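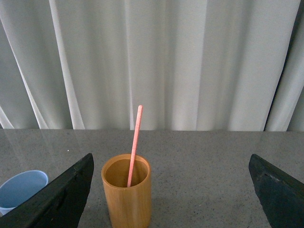

2019년 3월 7일 목요일
글쓴이: 몬세라트 멜렌데스

아침에 일어나니 비가 오고 있었다. 빨래는 내일로 미뤘다. 커피를 내리고 식빵 한 장을 구웠는데 버터가 떨어져서 그냥 먹었다. 오늘은 쉬는 날이라 부엌 정리를 하기로 했다. 작년 9월에 이사 온 뒤로 컵 쪽은 한 번도 제대로 손을 대지 않았다.

컵을 전부 꺼내서 조리대에 올려놓았다. 회색 점무늬 조리대라 부스러기가 떨어져도 잘 안 보인다. 손바닥으로 쓸어 보니 모래 같은 것이 묻어나서 행주로 두 번 닦았다. 이 집에 처음 왔을 때는 조리대 색이 칙칙하다고 생각했는데 지금은 별 생각이 없다.

긴 나무컵은 남겨 두기로 했다. 코위 시장 안쪽 그릇 가게에서 산 것이다. 꿀색이 도는 갈색이고 겉에 세로로 결이 나 있다. 물컵으로 쓰려고 샀는데 입에 닿는 느낌이 별로여서 몇 번 안 썼다. 버리기에는 아까워서 빨대를 꽂아 두는 통으로 쓰고 있다. 지금은 분홍색 빨대 하나만 들어 있다. 원래는 색색으로 4개가 한 묶음이었는데 하나는 사무실에 두고 왔고 나머지 2개는 어디로 갔는지 모르겠다. 서랍을 다 뒤졌는데도 안 나왔다. 이삿짐을 쌀 때 잃어버린 것 같다.

하늘색 플라스틱 컵도 그대로 둔다. 나무컵보다 낮고 넓어서 손에 잡기는 이쪽이 편하다. 약 먹을 때, 양치할 때, 화분에 물 줄 때 다 이걸로 한다. 떨어뜨려도 걱정이 없다. 예쁜 컵은 따로 있는데 매일 쓰는 건 결국 이 컵이다.

이 나간 머그잔과 손잡이에 금이 간 유리잔은 신문지에 싸서 따로 내놓았다. 보온병은 뚜껑 고무가 늘어나서 샌다. 고무만 따로 파는지 알아보고 없으면 버릴 생각이다. 전 직장에서 받은 셀렉스 로고 컵은 한참 들고 있다가 다시 넣었다. 쓰지도 않으면서 왜 못 버리는지 모르겠다.

열한 시쯤 빅터 체게에게서 전화가 왔다. 토요일에 책장 옮기는 걸 도와줄 수 있냐고 물었다. 된다고 했다. 컵을 정리하고 있다고 했더니 자기 집에도 컵이 너무 많다면서 몇 개 가져가라고 했다. 필요 없다고 했는데도 토요일에 보여 주겠다고 한다. 아마 하나쯤은 들고 오게 될 것 같다.

점심은 어제 남은 렌즈콩 수프를 데워 먹었다. 소금을 조금 더 넣으니 어제보다 나았다. 비가 그친 것 같아서 날틴 생활용품점까지 걸어갔다. 빨대 닦는 가는 솔과 수세미, 버터를 샀다. 전부 합쳐서 3,977원이 나왔다. 버터가 할인 중이었고 작은 것으로 골랐다. 솔은 길이가 여러 가지여서 한참 봤는데 제일 긴 것으로 샀다. 선반에 까는 미끄럼 방지 매트도 보았는데 폭이 맞는지 자신이 없어서 내려놓았다. 다음에는 치수를 재고 가야겠다. 계산대 앞에 있던 2,000원짜리 고무장갑도 살까 하다가 집에 새것이 있는 게 생각나서 말았다.

집에 와서 빨대를 새 솔로 닦았다. 겉은 깨끗해 보였는데 안쪽에서 누런 물이 조금 나왔다. 언제 마지막으로 썼는지 기억이 안 난다. 뜨거운 물로 두어 번 더 헹구고 창가에 세워 두었다. 나무컵은 물에 오래 담그면 안 된다고 들어서 빨리 씻고 마른행주로 닦아 엎어 놓았다. 바닥 쪽에 옅은 물 얼룩이 있었다. 굵은 소금으로 문질러 보았지만 별로 달라지지 않았다.

찬장 선반은 식초 탄 물로 닦았다. 제일 위 칸에서 플러든 홍차 상자가 나왔다. 유통기한이 지나 있었지만 뜯지 않은 것이라 한 잔 우려 보았다. 향은 거의 없고 색만 진했다. 반쯤 마시고 버렸다. 나머지는 냉장고 냄새 없애는 데 쓰려고 작은 그릇에 담아 넣었다.

저녁에는 달걀 두 개를 삶고 버터 바른 빵을 먹었다. 설거지를 하고 나서 컵들을 제자리에 넣었다. 자주 쓰는 것은 아래 칸, 손님용은 위 칸. 나무컵과 하늘색 컵은 찬장에 넣지 않고 조리대에 그냥 두었다. 어차피 내일 아침에 또 꺼낼 것이다.

내일 할 일: 빨래, 보온병 고무 알아보기, 선반 폭 재기, 빅터에게 토요일 몇 시인지 물어보기.

문의: 글 아래 쪽지함 | © 2019 몬세라트 멜렌데스 | 맨 위로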